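Limeo Handling Guidelines

The Limeo Handling Guidelines are a set of good practice rules for robots that pick up small consumer packages with a two-finger gripper. They are used in test rooms, teaching laboratories and small warehouses.

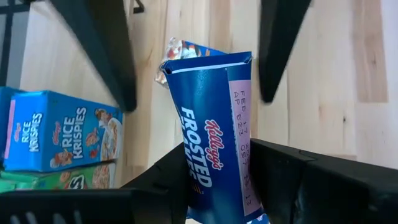 Scope

The guidelines apply to light cardboard packages which a person can normally hold in one hand. Single-serving cereal boxes, such as the small Kellogg's boxes of Frosted Flakes and Rice Krispies, belong to this group. Glass, cans and bags without a box are outside the scope. The guidelines also do not treat the safety of persons near the robot. For this subject, the reader is sent to the general safety rules which are valid at the workplace.

The word "package" in the text means the outer box together with everything inside it, including the inner bag.

History

The first version was written in the town of Irkow, where several laboratories wanted to compare their results but used very different methods. It had only five rules, and all of them were about the closing force of the fingers. A second version was prepared together with the Nilstead test center and came out in October of the following year. It added the chapters on package condition and on records. The present version is dated December 18, 2025 and contains 11 rules in four chapters.

Condition of packages

The guidelines divide packages into three classes.

Class A: the box is closed, the corners are straight and no wall is creased.
Class B: the box is closed, but one or more walls are creased or pressed in.
Class C: the box is open or torn, or the inner bag can be seen.

A box with a torn top flap and a piece of the inner wrapper coming out is therefore Class C, even when the printed front can still be read. Packages of Class C may be used for practice and for setting up the gripper. They may not be used for measuring a success rate, and they may not be returned to stock in a warehouse.

The class is decided before the work begins and again after the last grasp. If the two classes are different, both are written down.

Grasping

The fingers should touch two opposite walls. For a box which is held upright, the recommended place is near the base, so that the upper part stays free and the printed text can be checked by a camera. The guidelines admit that a soft box may bend above the fingers when it is held in this way. A small bend is accepted. If the bend becomes larger during the movement, the robot must stop and put the package down.

The closing force is raised in small steps until the package does not slip. It is not allowed to go higher than 85 percent of the force that left a permanent mark on a test box of the same kind.

When packages lie on their side or in a stack, the robot should take the highest one first. Pulling a box out from under another box is not permitted in Class A work.

Reading of labels

Date and lot codes are often printed on a side panel, and the text can run along the length of the box. The software must be able to read such text in a turned position. A code that is partly covered by a finger is recorded as "not read". It may not be completed by guessing. Packages with an old date can be used in laboratories, but they must be kept apart from food which is meant for eating.

Records

Each series consists of 99 grasps with the same type of package. The record gives the class of the package, the closing force, the number of slips and the type of finger pads. Stopped attempts are counted as grasps.

Criticism and related documents

Some users find the series too long, because a thin cardboard box can move from Class A to Class B after around ten grasps and must then be replaced. The Wumbei Notes, a shorter document for schools, permit the same box to be used for the complete series if its condition is described at the end. Results obtained under the two documents should not be placed in the same table.

See also

Wumbei Notes
Nilstead test center
Gripper finger pads
Package damage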